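3.2 Sorting and disassembly of desktop units

The second waste stream examined was retired office desktops. Units were received at the Tulladby depot between the spring and August, in mixed lots, without accessories and in most cases without drives. A total of 1547 units passed through intake in this period. Of these, a subsample of 74 was set aside for manual disassembly and component-level recording, as described below. The remainder followed the depot's normal route (visual check, power-on test, resale or shredding) and are used in this paper only for the mass estimates in Section 4.

Units in the subsample were drawn by shelf position. No attempt was made to balance the subsample by manufacturer or year of production, and small-form-factor machines are therefore overrepresented compared with the figures given for the Carkeck site in Section 2. Units with visible corrosion or crushed corners were kept in the subsample, but units with swollen capacitors were removed at intake under the depot's safety rules and do not appear in Table 4.

Disassembly took place at a standing bench with hand tools only. Each unit was laid on its side and the access panel was removed first. The order of removal after that point was fixed: drive carriers, drive cage, expansion cards, memory, power supply, processor cooler, motherboard. The fixed order is not the fastest one for every chassis. It was kept so that times could be compared between units, and so that parts reached the weighing tray in a known sequence. Timing started when the first tool or hand touched the closed case and ended when the bare chassis was placed in the steel bin. Pauses of more than 20 seconds, such as those needed to replace a worn bit, were subtracted.

Fasteners were recorded in three classes: screws, tool-free latches, and friction or hook joints formed from the sheet metal itself. A joint was assigned to the class that governed its release. For instance, a power supply held by both a latch and a screw was recorded under screws. Cable connections were recorded separately and were not treated as fasteners, although they accounted for a considerable share of the handling time in the smaller cases. Cables were unplugged wherever the connector could be reached and cut only where it could not. Cut cables were flagged in the record, as the connector then stays with the board and shifts a small amount of mass between fractions.

The power supply was chosen as the reference component for the access measurements. It is present in every unit in the subsample, it has a high resale value relative to its mass, and it normally carries a printed label from which the efficiency class can be read without opening the housing. Labels were read in place before removal. Where a label was hidden by the drive cage or by cabling, this was noted and the label was read after the supply had been lifted out. Figure 5 gives the position of the supply relative to its neighbors in one of the chassis types recorded. 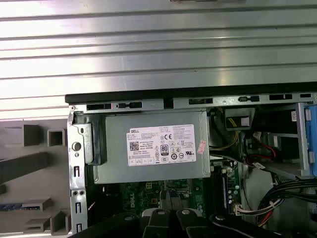 Figure 5. Interior of a Dell desktop with the power supply in place. The supply label, with its 80 PLUS mark, faces the open side; the drive cage and cabling lie to the right and the motherboard below.

In layouts of this kind the label can be read as soon as the panel is off, and the black plastic latch at the left end of the supply is also within reach. The wiring is the less convenient part. Bundles in the space between the supply and the drive cage have to be traced to their connectors before either component is moved, and in the fixed order used here the cage comes out well before the supply. For this reason cable time was booked to the component whose removal it preceded, following the convention proposed in the Trastance protocol.

Motherboards were weighed with the processor socket and all soldered parts attached. Memory modules and coin cells were removed beforehand and weighed on their own. Stickers and asset tags were left on the parts to which they were fixed. Their mass is below the resolution of the balance (2 g) and was disregarded.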